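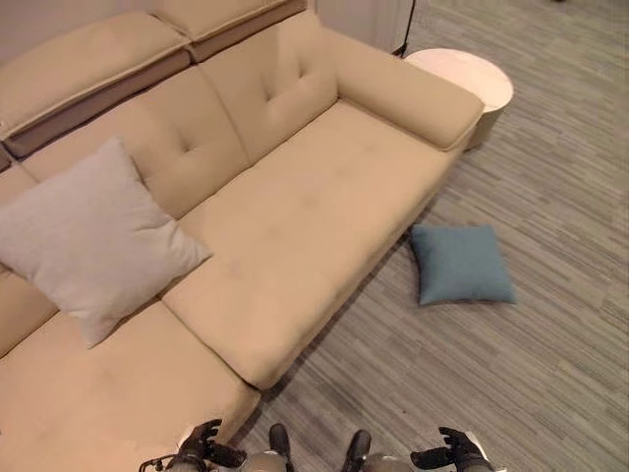 Costusthorpe Household List
Subject: Re: cushions on the big sofa, and where they go at night
Date: 25/08/2025

Hello all,

I have read the replies on this one twice and feel my own sofa has been talked about behind its back, so I had better speak up for it.

For those who joined after the great grouting argument, the message that set us off is underneath.

> We took delivery of a corner sofa in the spring, a Mukden,
> from Pretorius, and I like it very much apart from the
> cushions. Not the seat cushions, the loose ones. I bought
> them myself, so I can't blame the shop. My other half says
> a sofa with a padded back doesn't need more padding put in
> front of it. I say it looks like a waiting room without.
>
> Every evening they are moved on to the floor and every
> morning I put them back. How many do other people have,
> what do they do with them at bedtime, and does anyone
> else's slide? Mine go down the seat like penguins.
>
> Also, has anyone used the Dileck foam on a pale cover?

Taking these in the order that suits me.

How many. We have the Mukden too, in the colour the shop calls Oatmeal and I call Do Not Bring That Coffee In Here. It cost a little under £3,000, for which you get a great many headrests and not one loose cushion. I went out and bought 3. I was told in our house that this was too many, and I was told so by a person lying down with one under each arm.
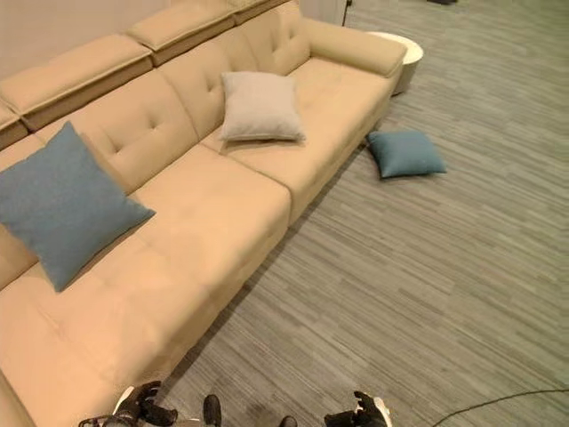

Colour is where I part company with the list. Several of you said to match the cover as closely as you can, and I did try that with the first one I bought, which vanished so completely that visitors sat on it. A big blue one is another matter. Stand it up on a corner against the buttoned back, so that one point aims at the headrest and another at the seat, and even my brother-in-law will notice it before he lands. Mine was £69, a sum I have mentioned in this house only once. The light grey is a good compromise if blue frightens you, and it hides newsprint.

Sliding. Yes, they slide. The cover has that faint nap that feels lovely under the hand and gives no grip at all. I have tried the following: a square of rubber rug underlay behind each cushion (works, looks like a bandage), swapping the fibre inners for feather (works until someone leans), and asking people to sit still (no result so far). What has helped most is pushing the bottom edge of the cushion well into the crease where the seat meets the back. Go in with the side of your hand as if you were looking for change. You may find some.

The floor. I know we are supposed to own a basket for this. We had one. It filled up with chargers and a single walking boot, and the cushions went back to the carpet, where I have stopped minding. They do no harm there provided you hoover first and nobody in the house regards a cushion on the floor as an invitation to jump. Put them close in by the front of the sofa and you won't meet them on the way to the kitchen in the dark.

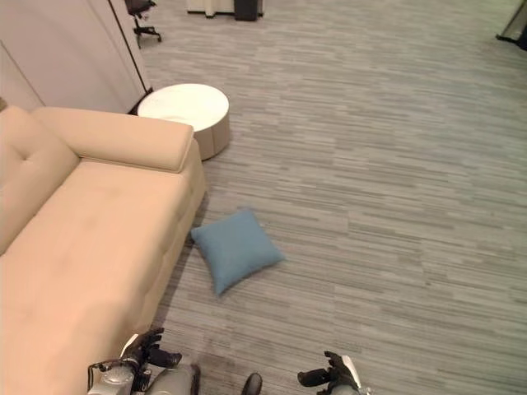
Blue cushion, plump side up, hard by the front of the sofa.

Do give them a shake before they go back. I do mine out of the back door, one hand on each of two corners, and I'm told it can be heard from the bus stop. Then a thump on each side, and up. The chopped-in-the-middle look that was all over the catalogues I leave to people with more free time. A square cushion knows what shape it is.

The Dileck foam. Be careful. I used it on the arm last October after an incident with a satsuma, and the mark went, but I had a cleaner patch the size of a saucer that showed up the rest of the arm. So then I did the arm. So then I did the other arm. It took 4 cans and most of a weekend to get back to where the whole sofa was equally grubby. If you must, start on the underside of something, let it dry overnight before you judge it, and don't scrub at the buttons, where it collects and goes stiff. A damp cloth and a bit of patience would have done for the satsuma. 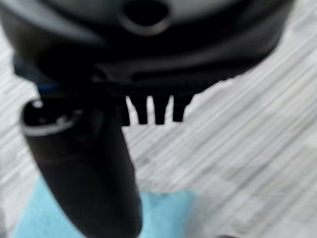 Black prongs in a row, pale floor showing through the gaps.

Two smaller things while I'm here. Whoever asked about a side table for the rounded end of the Mukden: get a low round one and tuck it in just past the arm. We had a square one before and the corner found my shin about twice a week. And the person who irons their cushion covers flat and stores them by season has my respect, but please don't tell my mother the list archive is public.

If anyone has a pair of 50 cm feather inners they no longer want, I can collect from anywhere on the Costusthorpe side of the bypass. Evenings are best. I'll swap for the basket, boot included.

Sofa at the bottom of the hill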